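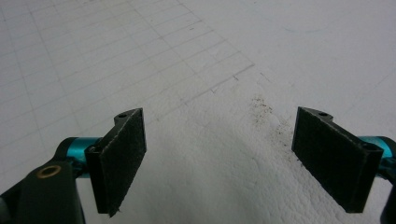
The felt is a wear part, so please treat it like one

In our workshop we have one rule which makes new people a little angry with me. Before the first job of the day, they must look at the pads on the gripper fingers. They must bend down and look at the felt from the side, with a good lamp, and then write one line in the book. It takes less time than making tea, and still I must defend this rule every November, when the new group comes.

I want to defend it once more, in writing.

The hand gripper we use at Kelodstead is a simple tool. There are two fingers, each with a thin black bracket and a flat pad, and the pad is covered with dark felt. People like to talk about the motor, the software, the calibration sheet with its gray grid. I understand this, I also like these things. But the part touches only the felt. Everything we know about how strong to hold something goes through a few millimeters of fuzzy material that costs less than my lunch.

My colleague Leszek Stępień does not agree with me, and I should give his opinion fairly. He says felt should be replaced by calendar. You change all pads after 1584 grips, you throw the old ones away, and no person has to judge anything. The eye is lazy, he says, and on Friday afternoon it is blind. He is right about Friday afternoon. He also has a good argument about money, as the pads are cheap and an hour of a technician is expensive.

My problem with the fixed number is that felt does not know the number. We had one set from the Grultumik order that was shiny and flat after 465 grips, because that week we worked with rough castings. Another set went far over the limit and I would still trust it with an egg. The lower edge usually becomes ragged first. A slightly ragged edge alone does not worry me very much. When the fibers in the middle lie down and the surface begins to look polished, then I change both pads, always both. One new pad and one old pad will pull the part to the side, and you will look for the mistake in the program for the whole morning.

The second thing is dirt. Small brown specks on a white sheet look like nothing, and many people would work on without stopping. But felt collects such grit very well, much better than rubber does, and after this every part gets small scratches. Since we started to wipe the sheet and brush the pads in the same moment, we have fewer complaints from Szczepańska, who paints our finished parts and sees everything. I can not prove that the brush is the reason. I believe it is.

While you are down there, look also at the bushing. Ours is brass-colored and easy to find with the eye, a small ring in the dark arm. Move the finger by hand. If you feel play, write it down, even if it is very little. I prefer 20 boring notes to one surprise.

I know that a bigger company would put a sensor for all this. Andemum offered us one, and it was a nice product, but it measured force, and force is what you see when the felt is already bad. Maybe in some years I will change my opinion. For now the lamp stays on its hook next to the bench, and the book stays under it with the pencil.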